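# Bundby Evidence Bags and Property Room Supplies

Tamper-evident bags, seals, tags and logbooks for police departments, sheriff's offices and anyone else who has to keep a thing in a sack and later swear it's the same thing.

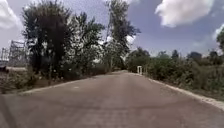
## The No. 4 bag

Our best seller, and the dullest item we make. It is a clear bag with a white writing panel, an adhesive strip across the mouth and a tear-off receipt along the top edge. You put the phone, the knife, the wad of cash or the suspicious quantity of oregano inside, peel the liner, press the strip down and fill in the panel. If someone later tries to open it, the strip shows the word OPENED in letters large enough for a jury to read without their glasses.

We have been asked whether the strip also works after freezing. People who ask this have usually seen too many movies, but yes. Freeze a sealed bag, thaw it, try to peel it, and you'll get the same message. Hair dryers and solvents get you there too, with a worse smell.

Every bag has its own number, printed on the panel and again on the receipt. The numbers do not repeat. A customer once phoned to report two bags with the same number, and after a tense afternoon we learned he had been reading one bag twice.

**Details**

- Size: medium. Fits a handgun box, a pair of boots or one unreasonably large ledger
- Panel: case number, item, date, time, location, collected by, and six transfer lines
- Ink: ballpoint or permanent marker. Gel pens smear. Please stop using gel pens
- Sold by the case of 284, a number we inherited with the machine that packs them
- Stock code: BD-522

## What goes in a paper bag instead

Anything damp. Clothing from a wet night, plants, anything with blood on it. Plastic holds moisture, and moisture grows mold, and a defense attorney will be very happy to discuss mold for as long as the judge allows. Dry the item first, then use our Lelen paper sacks, which have the same writing panel and a fold-over top for evidence tape.

The Lelen sack comes in three sizes: shirt, coat and "what is this." The last one was named by a property clerk in a trial order and we never came up with anything better.

## Seals for phones and other small chatty objects

Most of what comes through a property room now fits in a pocket. For phones we make a radio-blocking pouch, the Zanetti, which goes around the device before it goes in the No. 4. It keeps the handset from picking up a signal, so its owner can't wipe it from a cousin's kitchen.

A few things to know about the Zanetti:

1. Fold the flap twice. Once is decorative.
2. Test each pouch when it arrives and again every few months. Put your own phone in, have a colleague call it, and see whether you can hear your ringtone. Pick a ringtone you can live with.
3. A phone hunting for a signal burns through its battery. If your lab wants it powered on, use the version with the battery pocket (code BD-1507) and get it to the lab soon.
4. Creases wear out the lining. Replace any pouch that looks like an old road map.

The pouch is reusable. The bag is not, although we have met departments that tried.

## The Begović logbook

Yes, paper. We sell a barcode system as well, and it's a good one, but it sits at the mercy of the power company and whoever last updated the printer driver. The Begović is a bound book with sewn pages, all numbered, so a missing sheet leaves a hole that anyone can find. Each line has room for item number, name, time out, time in and reason.

The reason column is wide on purpose. "Court" is a reason. "Lab" is a reason. "Needed it" has turned up in photocopies customers have sent us, and we've left space for the supervisor's reply.

One book holds 2000 entries. A small town may get years out of that. A county with a busy drug unit should order two and hide one from the drug unit.

## Who makes these

Mateja Perić runs the product side. She spent the first part of her career behind the counter of a property room, signing things in and out through a window with a bell on it, and she still can't hear a hotel desk bell without reaching for a pen. The six transfer lines on the No. 4 were her idea. The old bag had four, and people were writing the fifth handoff in the margin, sideways.

She also answers the technical mail. If your question is about chain of custody law in your state, she'll tell you to ask your prosecutor. If it's about glue, clear your schedule.

## Ordering

Purchase orders, department cards and checks are all fine. We don't sell the numbered bags to private buyers, and no, it doesn't help to explain that it's for a themed party. Unnumbered training bags are open to everyone, marked TRAINING on both sides and perfectly good for academies, mock trials and leftovers.

Full cases ship in two business days. Custom printing takes three weeks, longer if your badge design has an eagle on it, as those always need another round of proofs.

Prices on this page were last changed on 11 Mar 2024. Ask for the current sheet before you put a number in your budget.

## Returns

Unopened cases come back for a full refund within 60 days. Single bags can be returned if unsealed. Please check that they're empty.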